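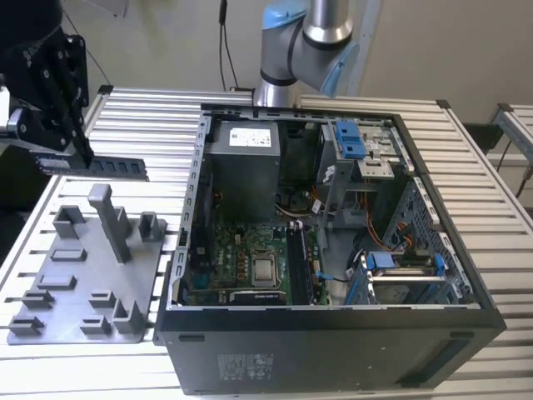

内存条与打开的电脑机箱

关于我们

Etstead是一家从事二手办公电脑回收、检修和再销售的公司。我们从企业、学校和公共机构收购停用的台式机、笔记本和显示器,清除数据,检查并更换有问题的部件,然后卖给需要普通办公和学习用机的单位与个人。我们每年处理3,000台整机,在册的单位客户有264家。

公司现有员工15人,办公室、检修间和仓库都在同一栋楼里。一楼收货和发货,二楼检修,三楼是销售、财务和客服。

公司的由来

Etstead由Gianni Longo和Eduardo Vieira创办。两人原先在同一家会计事务所的信息部门工作,负责采购和维护办公电脑。事务所按固定年限统一换机,换下来的机器大多还能正常使用,却长期堆在地下室,过一阵子再按废品的价格处理掉。Longo提出把其中一批买下来,清理之后卖给附近的培训机构。第一批机器是在Vieira家的车库里整理的,买家是一所成人夜校,那所学校到现在还是我们的客户。

最初的业务只有台式机。后来有客户问能不能连显示器和键盘一起买,再后来又有人问笔记本,品种就这样一点点加上来。打印机我们做过一段时间,因为耗材型号太杂,退货也多,已经停了。目前也不收服务器和手机。

Longo现在负责采购和客户关系,Vieira负责检修和仓库。公司没有外部投资人,股份由两位创始人和几名老员工持有。

我们收什么

台式机、一体机、笔记本、显示器,以及成批的内存、固态硬盘和电源适配器。整机收购以单位客户为主,个人如果只有一两台,可以直接送到一楼收货处,不需要预约,当场登记,检测后报价。

机器不能开机也可以收。主板损坏、屏幕破裂或者缺少硬盘的机器按配件价格计算。电池鼓包的笔记本请事先告诉我们,这类机器要单独包装运输,不能与其他设备混装。进过水的机器同样请注明。

报价一般分两步。客户先把型号和数量的清单发来,我们给出一个价格区间;机器到仓库、逐台检测以后,再给出最终价格和明细。明细里会写明每台机器的序列号、检测结果和扣减原因。对最终价格不满意的,可以要求退回全部机器,回程运费由双方各付一半。

数据清除

客户问得最多的是硬盘里的数据怎么处理。我们的做法如下。

机器到货当天登记序列号,硬盘与机器的对应关系同时录入系统。清除之前,机器存放在带锁的隔间里,只有检修组的人有钥匙。清除时对整块硬盘进行处理,完成后由另一名员工抽查读取。无法识别或者清除失败的硬盘一律拆下,送去物理销毁,不再进入销售环节。

全部过程记录在我们自己编写的系统里,这个系统叫Fovby。客户可以用交接单上的编号登录Fovby,查看每块硬盘目前的状态,也可以下载清除证明。证明上有序列号、处理方式、处理日期和经手人。有些单位要求派人到现场看着硬盘销毁,我们可以安排,请在签合同时写明。

Fovby的记录在交易完成后继续保留。单位客户如有自己的保存年限要求,我们按合同约定执行。

检修与分级

数据清除完毕后,机器进入检修。先清灰,再检查接口、风扇、电源、内存和硬盘,然后连续运行测试程序。内存出错是比较常见的问题,有时只是接触不良,清洁插槽后重新安装即可;如果换过插槽仍然报错,就换新的内存条。导热硅脂统一重新涂抹。笔记本还要检查铰链、键盘和电池,电池容量低于我们内部标准的予以更换。

检修完成的机器分为甲、乙、丙三级。甲级外观良好,功能完整。乙级功能完整,外壳有划痕或者标签残留的印迹。丙级功能完整,但外观有明显磨损,或者屏幕上有不影响阅读的亮点。三个级别使用相同的功能测试标准,差别只在外观。每台机器出售时附一张检测单,上面写着更换过哪些部件。

我们不给机器重新喷漆,也不更换外壳来提高等级。曾经试过给一批笔记本贴膜,客户反映边角容易翘起,以后就没有再做。

Gamance学校套装

Gamance是我们为学校和培训机构准备的整套方案,包括台式机、显示器、键盘、鼠标和安装服务。同一间教室里的机器采用相同型号和相同配置,老师排查问题比较方便,学校自己备几件配件也能通用。

套装在学校放假期间安装得最多,7月是全年最忙的一个月。需要暑期安装的学校请尽早联系,我们会先到教室查看插座位置、桌面尺寸和网络接口,再确定方案。很多老教室的插座数量不够,电路改造不在我们的业务范围内,需要学校自行请电工完成。

安装当天,旧机器可以一并运走,按收购流程计价,款项可以冲抵新套装的费用。键盘和鼠标如果损耗较大,学校可以按年订购替换件。

保修

所有整机享受6个月保修,从交货之日算起。保修期内出现硬件故障,可以送修,也可以由我们上门取件。同一台机器因同一故障修过两次仍未解决的,换一台同级别或更高级别的机器。

保修不包括摔落、进水、自行拆改造成的损坏,也不包括软件安装方面的问题。客户自己加装内存或者更换硬盘,不影响其他部件的保修,但请保留原来的部件。保修期过后,我们仍提供收费维修,先报价,客户同意后再动手。

配件和废弃物

拆机得到的可用配件经过测试后单独销售,主要是内存、硬盘支架、电源和笔记本键盘。老型号的配件库存不固定,可以留下型号和联系方式,有货时由客服通知。

不能再使用的部件按电路板、金属、塑料、电池和线缆分类,交给有资质的处理企业。我们与Tomić签有长期合同,由他们定期来仓库取走废电路板和废电池,每次取货都有称重单。单位客户如果需要这部分记录用于内部审计,可以向客服索取复印件。

包装方面,收货时拆下来的纸箱和泡沫会挑出完好的重复使用,所以您收到的箱子上可能印着别的标志,内容以箱外贴的Etstead标签为准。

我们的员工

检修组是公司人数最多的部门。新员工入职后先在收货处工作一段时间,熟悉各种型号和常见的外观问题,再到二楼跟着老员工学习测试和拆装。具备电子维修基础的应聘者可以直接参加检修组的面试,面试包括一次实际操作。

我们每年接收职业学校的实习生,实习内容由学校和检修组共同商定。实习生不接触未清除数据的硬盘。实习期有津贴,午餐由公司提供。

目前在招的职位是收货员和客服各一名。收货员需要能搬运显示器和台式机,有叉车证者优先。简历请交到前台,或者寄到公司地址,注明应聘职位。

捐赠

每年我们会拨出一部分乙级和丙级机器,捐给图书馆、社区学习室和为老年人开设电脑课的机构。申请单位需要说明用途、数量和由谁负责日常维护。受赠的机器与售出的机器使用同样的检测标准,也有同样的保修期。由于数量有限,个人申请暂不受理。

有意捐出旧电脑的企业也可以联系我们,数据清除和证明按正常流程办理。捐出的机器最后去了哪里,我们会以书面形式告知捐赠企业。

来访与联系

一楼收货处上午9点开门,下午5点停止收货。大批量送货请提前打电话预约卸货位,货车从北侧大门进入。南侧的门只供行人使用,门口不能停车。

三楼有一间样品室,摆放着各个级别的机器,买之前可以来看,也可以开机试用。单位客户需要借样机回去测试的,请与销售联系,填写借用单并交押金,机器归还后押金原路退回。

询价请提供型号、数量和所在城市。报修请准备好机身标签上的编号,标签在台式机的侧面或笔记本的底部。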